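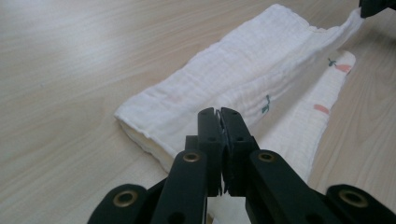 Stela Anghel, kitchen editor

Print this page | E-mail to a friend

Home | Recipes | How-to | Preserves | Contact

Straining yoghurt at home

You need a litre of plain whole-milk yoghurt, a sieve, a deep bowl and a piece of muslin big enough to hang over the rim. Check the pot for gelatine or starch. Set yoghurts hold on to their water and won't drain properly.

Boil new muslin for 3 minutes to get the dressing out, then rinse it in cold water and wring it. Open it out, fold it double and line the sieve. Stand the sieve over the bowl with a good gap underneath.

Stir a pinch of salt into the yoghurt and tip it in. Fold the corners over the top, put a saucer on and move the whole thing to the fridge. After six hours it is thick enough for dips. For a soft cheese you can roll into balls, leave it for 16 and pour off the whey halfway through.

Peel the cloth back slowly and scrape with a spatula. The cheese keeps for six days in a covered tub, longer under oil. Whey can go into bread dough in place of water.

Rinse the muslin in cold water first, then wash it at 45 degrees without softener. Dry it flat.

Print this page | E-mail to a friend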